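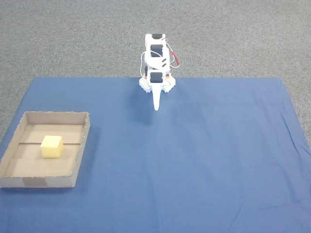

Gwendolyn Whitlock wrote to us in October that her students had put off robotics for years on account of the programming, and that showing an arm what to do by hand was the first lesson they asked to repeat.

Stemik teaches people to train small robot arms by demonstration. A student guides the arm through a task, or drives it by remote control, and the recorded moves become the training material. Tasks are kept simple - a foam cube and a cardboard tray are enough to start with.

We run 2 courses, one for schools and one for adults. Last year 121 students took part and recorded 900 demonstrations. Mostafa Salem handles bookings and school visits.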